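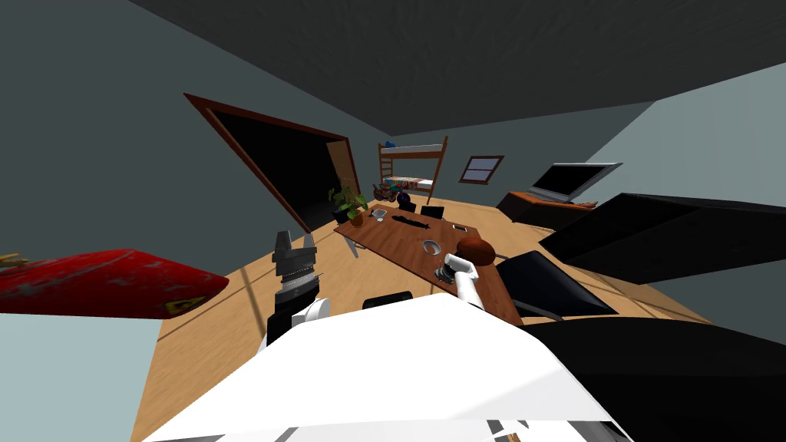
Brenuvton 8 is a method for training two-arm tabletop policies entirely in simulation, released by Codero with code, weights and a technical note. I spent two weeks with it on a single workstation. The scenes are furnished well beyond the working surface: a long wooden table with a silver bowl on it shares the room with a bunk bed and a television stand, and the wide lens stretches anything near the side of the view. The authors claim that this clutter, combined with randomized camera pose, improves transfer to unseen layouts. The note reports a gain, but only against a bare-room baseline, and gives no variance across seeds.

I retrained from the supplied set of 3000 demonstrations and evaluated on 300 held-out layouts. Grasp success was close to the published figure. Placement was worse, and most failures came late in the episode, after the arm had already reached the correct region. Extending the horizon helped slightly. Changing the action chunk length did not.
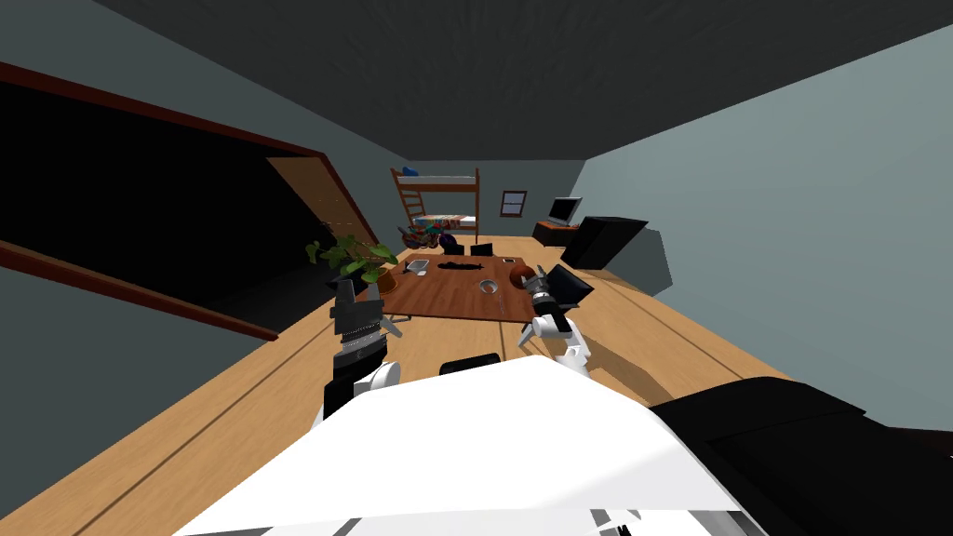
The pose randomization deserves a separate ablation. With it disabled, training converged sooner and failed on almost every layout with a shifted viewpoint. Tharindu Mridha at Cheung ran the same test on the Jindville layouts and sent me his logs, which agree with mine.

Installation is adequate. The renderer requires a pinned driver, and the configuration file runs to 908 lines with few comments. Resuming from a checkpoint resets the learning rate schedule unless the flag is set by hand.

Recommended for groups that already have an evaluation pipeline. The placement results should be rerun locally before they are cited.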